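Chores project: progress notes, 01/02/2019
Prepared for Baumgart

Hi all, quick update on where the Soltemville chores work stands. The short version is that small table jobs are coming along, and anything bigger still needs a person nearby!

Since August we've logged 3747 attempts across 13 chores, mostly picking up, sorting and putting away. Eleven of those chores are simple enough that I'd keep paying for them. The other two (folding towels and wiping counters) eat up a lot of time, and I'd like to park them until Brukon sends the softer pads.

Chopsticks and spoons are my favorite part right now. They look easy, but they're thin, they roll, and they love to hide under each other. I'd still take a ten-year-old over any machine for clearing a dinner table, but I'm less sure of that than I was.

Next up is mixed piles, then plates. I'm asking for up to 2000 more attempts under the Sestania budget line, same hourly rate as before.
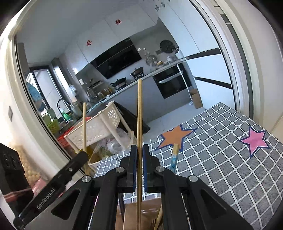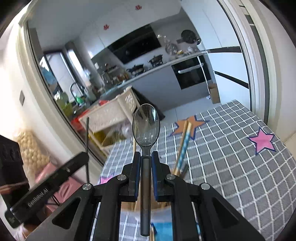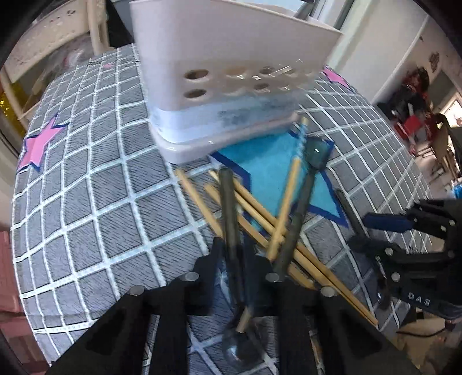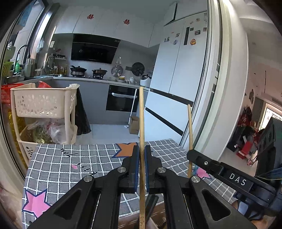
Utensil work at the table: chopsticks in the first and last pictures, spoons in the second and third.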